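Equipment > Robotics > Reviews and Assessments

Last updated: January

A Review of the Hernura Two-Arm Bench Kit

This post sets out my assessment of the Hernura two-arm bench kit, supplied to us by Gillwood under its trial hire service. I write in a personal capacity, although the work was carried out with my colleagues Vesela Tomić and Marin Ionescu, and the opinions below have been read and, in most respects, accepted by both. The kit was paid for at the ordinary hire rate and Gillwood has had no sight of the text.

The kit is sold to small teams that wish to teach or study two-handed tasks at table height. It comprises a matched pair of arms, two grippers, a controller, the cabling and a printed handbook of 242 pages. A table is not supplied. The handbook asks only that the surface be level and that any covering be fixed at its edges, and we therefore used a wooden table with a dark blue cloth, held by binder clips. The plainness of this arrangement suited us, as it can be put together again by any member of staff without special instruction.
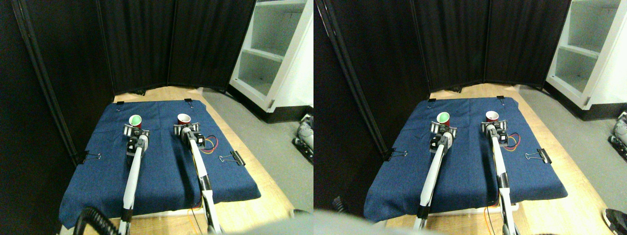
Setting up took the better part of a morning. The greater share of that time was spent on the controller, whose software insists on a full check of every joint before it will accept a first command. I have no objection to the check in principle. It is slow, however, and it must be repeated in full if a single connector is found to be loose. Mr Ionescu met with this twice and has asked me to record his displeasure.

Our assessment task was chosen from the second part of the handbook, which deals with cups and small objects. One arm is given charge of each side of the table and the operator guides the pair through lifting, tilting and setting down. The exercise appears modest on paper. It is a fair test all the same, for a cup is easily knocked over, and an arm that arrives a little too fast or a little too low will show its fault at once.

In slow movement the arms are very good. They start and stop without a visible jerk, and the two sides can be worked together without one waiting upon the other. At the higher speed setting we were less content. Both arms tended to settle late at the end of a long reach, and Ms Tomić, who is the most practised operator among us, preferred to keep to the slower setting throughout. I would advise new users to do the same until they have some hours behind them.

The grippers deserve a separate word. They close evenly and the force can be set in small steps, a feature I had not expected at this price. The default value is too firm for thin plastic and should be lowered before any work with cups is attempted. The setting is to be found under the general menu – a curious place for it – and the handbook index does not list it.

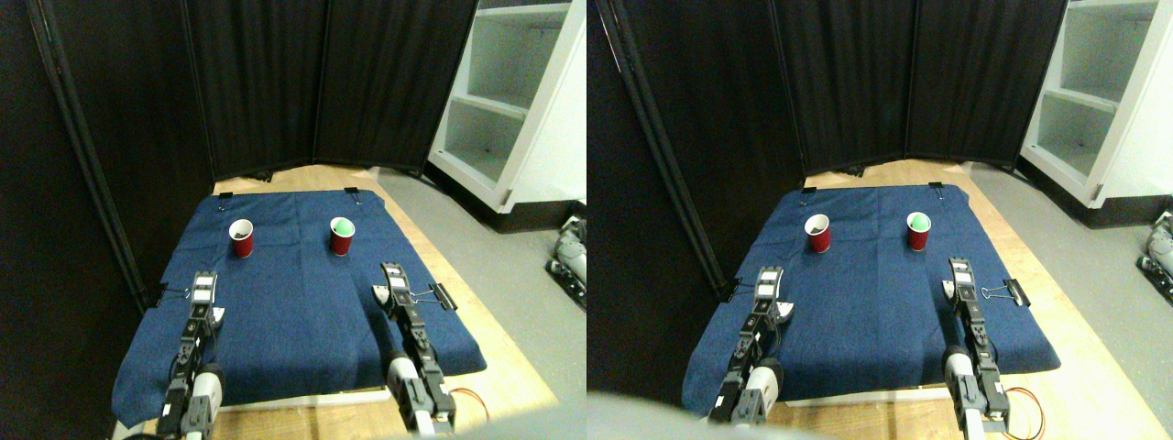
Over the period of hire we completed 1073 attempts, entered in the log by whoever was operating. Of these, 262 were set aside as unsuitable for our purpose, for the most part owing to operator error in the opening days. I mention the figures for the benefit of readers who are planning similar work and would like some idea of what one hire period will yield. They should not be read as a measure of the equipment alone.

Cabling remains the weakest part of the product. The leads supplied are sound in themselves, but there are too few fixing points along the arm, and the handbook is silent on how a lead should be routed when the arm is raised. We wrote to Gillwood on the matter and received a courteous reply from Snežana Halilović of its support desk, together with a one-page routing guide. The guide is clear and ought to be in the box. Readers who hire the kit should ask for it by name.
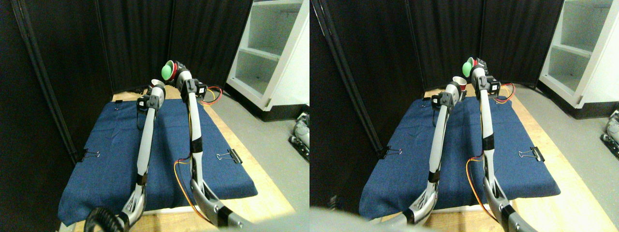 The two arms with a small white cup and a green ball-shaped object.

On the service itself I can be brief. Delivery was punctual, the packing list was correct, and the return was arranged by a single telephone call. The deposit was refunded in full. Against this, the hire terms are written in a manner that leaves it unclear who bears the cost of worn gripper pads, and I should like to see that put right before we enter into a longer agreement.

We also considered the Grgić kit, which is cheaper and has a shorter reach. It may well be the better choice for a narrow bench. For our own use the Hernura was preferred by all three of us, and I have recommended that it be hired again for a further 2 months with the same grippers. A note on the Wutitz controller, which Gillwood offers as an alternative to the standard unit, will follow once we have had the use of one.

Junaid Ghauri

Filed under: Bench equipment, Hire services, Two-arm kits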